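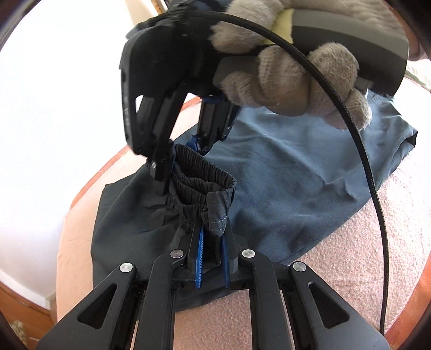 Dunkelgraues Kleidungsstück, Falte zwischen den blauen Backen

11.12.2023 — Werkstattbuch, Strickrunde und Färben

Zweites Färbebad mit Walnussschalen angesetzt, 200 g Schalen aus dem Sack von Gyula. Über Nacht eingeweicht, heute früh abgeseiht. Der Sud ist dunkler als beim ersten Mal, auf der Wolle kommt aber wieder nur ein mittleres Braun heraus. Boglárka meint, die Stränge müssten länger ziehen. Zwei Stränge bleiben deshalb bis morgen im Topf, der dritte hängt schon zum Vergleich an der Leine.

Mütze nach dem Muster »Linard«: Bündchen fertig, nach 3 cm glatt rechts gemerkt, dass die Nadel zu dick ist. Aufgetrennt. Neu angeschlagen mit einer halben Nummer kleiner, jetzt passt die Maschenprobe. Fanni strickt dieselbe Mütze im Garn von Flarnach und kommt mit der angegebenen Stärke gut hin — bitte auf dem Musterblatt vermerken.

Kerzen: Wachsreste eingeschmolzen, das ergibt nahezu 2 kg. Die roten Reste getrennt halten, sonst wird alles wieder rosa. Dochte sind knapp, Veronika bestellt bei Quintana nach.

Offen:
Filzreste sortieren
Beize für das nächste Bad abwiegen (Vasanthi hat die Waage)
Quilt erst im Februar weiter, vorher wird der große Tisch zum Gießen gebraucht
Schlüssel für den Garnschrank liegt jetzt in der oberen Schublade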